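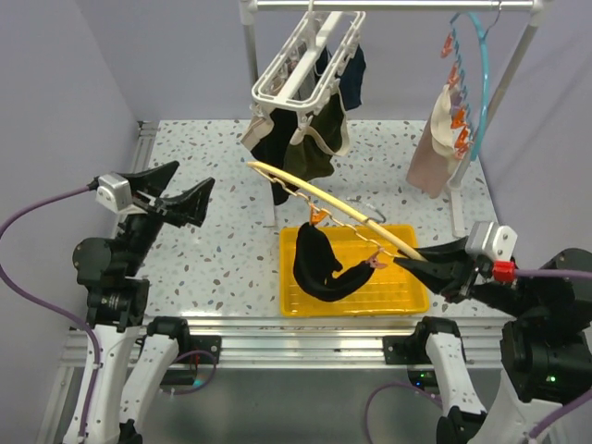 Photo: Drolada Household Notes

Small items account for most of the laundry at the Ernham residence, and socks account for most of the small items. This blog has recommended clip hangers since October. A sock held at both ends, as on the wooden hanger with the orange clips, takes more room than one hung by the toe — a fair exchange when the load is modest.

Underwear and other garments remain on the metal drying rack. A shallow tray is kept beneath the hanger while clips are being fastened. Readers are advised to allow some 3 inches between hangers. Notes on the Plollach rack will follow.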